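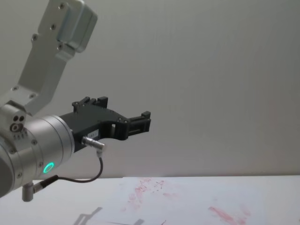

Truvel folding step stool, two months in

Our house in Jirnusdale dates from 1920, and whoever built the kitchen was either very tall or never wanted the good platters back. We bought the Truvel after the old Boso stool began to lean like a drunk uncle.

It folds down to almost 2 inches, slides in beside the fridge and weighs 8 pounds. The treads grip well, even in socks. The hinge squeaks – a dab of oil fixed it for a week, then it squeaked again, a little lower. I have stopped fighting it.

My one real gripe is the latch, which needs a thumb of steel. The Thaler we tried at the store opened with one finger, but it cost 18 dollars more and came only in a green I associate with dentists.

Would I buy it again? Yes, grumbling. The platters are down, and I've remembered why we put them up there.

Four stars out of five. The squeak got the other one.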